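Clenus room episodes: README and rules of use

Maintained by Kazimír Štefanec. Last touched in December, rules section only.

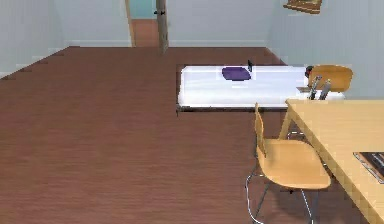 Pallavi Kushwaha wrote back on the draft that a rule without a number in it will get ignored, so please put numbers in. Done, see below.

What's in here
Simulated indoor rooms, 200 episodes, 14 layouts. Bedroom and table mixes mostly. Rendered, no real homes.

Rules for adding episodes
1. One seed per episode, written in the log. No seed, no merge.
2. Doors: record open, closed or partway. Partway counts as its own state, don't round it.
3. Contact with a chair or bed = failed run. Keep it, label it, do not delete. We lost 13 failed runs in Ploltham this way and the success rate looked great for a month.
4. Small objects get a name from the list. Unsure what it is? Use "unknown", dont guess.
5. Keep layouts whole when spliting. Train and test never share a layout. 7 layouts had to be redone over this.

Reporting
Success rate with failures included, always. State sim version. Don't claim anything about real rooms from these numbers, we have not tested that.

Known problems
Stair-stepped wall edges in some renders. Leave them, no smoothing.
Grarkent naming still mixed with the old Ruiz-Ortega names. Map file is in docs, half finished.

Changes to rules: ask Kazimír first, then open a request.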